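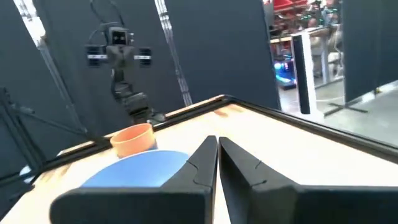 Filed under: Automation Safety / Progress Reports

Work in this period went mainly into the draft practice guide for two-arm tabletop cells, prepared for Zodgate under the Prinport agreement. The guide now has 17 clauses, of which two remain open. Clause 6 covers the working surface and was rewritten in October. It asks that any table used with both arms powered have a raised edge on the sides facing the other arm, and that loose items start well inside that edge. The cell used for drafting has a black metal rail along the far side of the table, but the orange cup sits close to it at the back corner, with the second arm's gripper just above the table edge behind the cup. Under the new wording that placement would be recorded as a minor departure and the cup moved inward before the next cycle.

Clause 9 (finger condition) is settled. Operators check both fingers for wear at the start of each shift, and a full inspection is due every 2,000 cycles. Tehrani asked for a longer interval. We did not agree, as the wear records supplied with the request covered only one finger type. The request can be reopened if they send records for the others.

Clause 11 (separation of the cell from walkways) is still open. The draft accepts fabric partitions as a visual screen only. They are not to be counted as guarding, and any gap between panels that gives a view to a walkway or desk must be marked on the cell drawing. Zemeck would like the same clause to set a minimum distance to the nearest desk. Relu Ciobanu is preparing wording on this and will circulate it with the revised drawing template.

Clause 14 (cable routing) is the other open item. The present text requires slack at the camera head but gives no method for measuring it - two methods have been proposed and both need a trial.

Spending is within the approved budget. We ask that the unspent travel amount of $2,000 be moved to printing and labelling for the trial sites. No change to the final delivery date is requested.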